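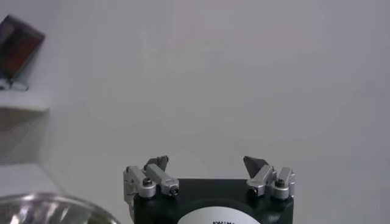

Gripper open, pale wall behind.

Tredon 7 battery life after the update

Last updated: 2020-09-01

pylyp_s
Anyone else's Tredon 7 draining faster since the update? I used to get two days. Now it's dead by dinner. No new apps, same SIM, Bluetooth off.

Marta V.
Same on mine. Standby is fine – it drops when I'm on mobile data. Try locking it to 3G for a day.

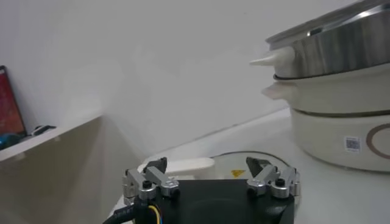

Silver finger linkages and dark gray fingertip pads.

dexgalang
I don't think it's the update. My battery was worn out by March and I blamed software too. A new one from Polow was $29 and I'm back to two days.

pylyp_s
Mine is four months old, so I doubt it's worn. Locked to 3G it lost 29 percent overnight. Roughly the same as before.

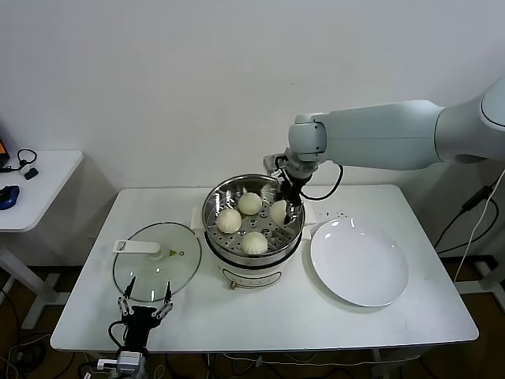 Illia wrote that overnight loss like that points to a weak signal, and that his did the same out in Prastholm until he switched carriers.

dexgalang
Signal doesn't change in one night. Swap the battery.

pylyp_s
I'll borrow one first and post the numbers.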